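December, just after lunch

Sorting day at the Girnley room, finally. Wubit and I have been saying we'd go through the table drawers for weeks and then finding something better to do. I got a start on it this morning while Carol was on the phone to Bremau about the replacement runners (100 mm too short, the last lot, so those have gone back).

First job was deciding what lives where. Drinks can stay in a drawer if they've got a proper lid on. Fruit and bowls go up on top where people can see them and eat the fruit before it turns. I'm less sure about crisps and the like — Junaid wants them in a cupboard, I say they never make it that far!
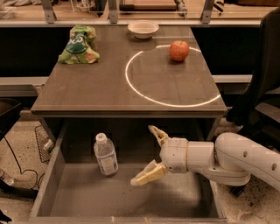 Drawers need a good wipe out before anything else goes in, there's dust and little bits in the bottom and it gets onto everything. I meant to bring the small brush from home and forgot it again. Natalie says there's a hand vac in the Dalgleish store, so I'll ask for that before I go buying another.

Labels next. Amber printed a sheet of roughly 700 tiny ones, which should see us through to retirement, but they curl up on the drawer fronts. Going to try the cloth tape on 2 of them and leave it overnight.

Still to do: ring Bremau back, order 193 (the grey liner, not the ribbed one), find out who has the spare key.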